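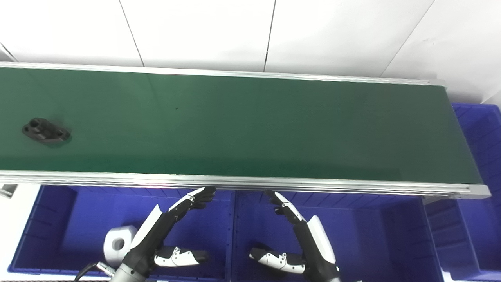

A small black part on the green conveyor belt.

Motorcycle restoration mechanic — Stukov, Edside

Stukov repairs and rebuilds pre-war and early post-war motorcycles, mostly British singles and V-twins. We need a full-time mechanic to join the workshop in Edside.

You will strip and rebuild engines and gearboxes, set up magnetos and carburettors, true wheels and keep a written record of each job. Some customers' machines have no spares left anywhere, so you should be able to measure a worn part and draw it up for the machine shop.

You need at least two years' paid work on motorcycles and a full motorcycle licence. Experience with hand-change gearboxes is useful — we can teach it. Lathe work is also useful.

Hours are 8 to 4.30, Monday to Friday, with 23 days' holiday plus bank holidays. Pay depends on experience. Tools are supplied, though most of us bring our own spanners. You would report to Milovan Matić, the workshop foreman.

To apply, send a CV and a short note on one engine you have rebuilt to Pankaj Maurya at the Edside office. Interviews include a paid half day at the bench.

Posted Tuesday, January 7, 2025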